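Search tickets Enter keyword or ticket number Go

Zukix Simulation Support
Ticket 339: Wrist view episodes recorded without a target object
Status: Resolved, under observation
Component: Misix scene randomizer / Orier episode recorder
Opened: 10 October 2020

Summary of the report

The training group requested 200 simulated pick episodes for the Rinaldi grasping policy. On review of the delivered batch, the group reported that 9 episodes contained no target object in the wrist view at any step. The recorder had marked all of them as complete. The group asked whether the episodes should be removed and whether the remaining episodes could be relied upon.

Initial response

The batch was placed on hold and the requester was asked to supply the scene seeds. Seeds were received for all affected episodes. The requester was advised not to start a training run on the partial batch while the matter was open.

Steps taken

1. The affected seeds were replayed on the current build. The fault was reproduced in eight of the nine.
2. Texture randomization was turned off and the same seeds were replayed. There was no change in object placement. Textures were ruled out as a cause.
3. The spawn log was compared with the table limits. In each failed episode the object had been assigned a position outside the table, and the placement check had returned a pass.
4. The placement check was found to be reading the table size from the February scene file. The present table is narrower on one side.
5. The remaining seed was replayed with the February scene file loaded. The fault then appeared in that episode as well.
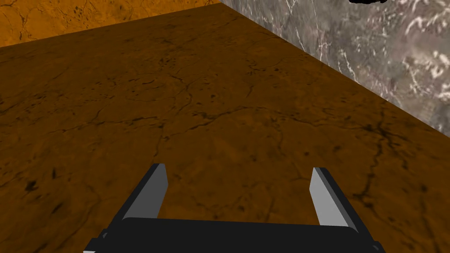 The first step of each episode is the point at which the recorder decides whether an example is usable, and the reviewer should apply the same test by eye. An episode should be rejected when the fingers are open, nothing is between them, and the wrist view shows only bare tabletop, as with the cracked brown surface in this render. Reviewers should not treat strong surface patterns as a fault. The gray marble wall and the orange area past the table edge are normal results of the randomizer and are wanted in the training data. A partial dark shape at the very top of the view is not sufficient to count as a target, and such cases should be referred to this desk with the seed.

Resolution

The placement check now reads the table size from the active scene file. The recorder will refuse to mark an episode complete if the target is absent from the wrist view at the first step. The nine episodes were withdrawn and recorded again under new seeds. The hold on the batch has been lifted.

Outstanding

Batches recorded before this fix have not been checked. Groups that hold such batches are asked to open a separate ticket and attach the spawn log.

Contact the support desk | Copyright Zukix | Back to top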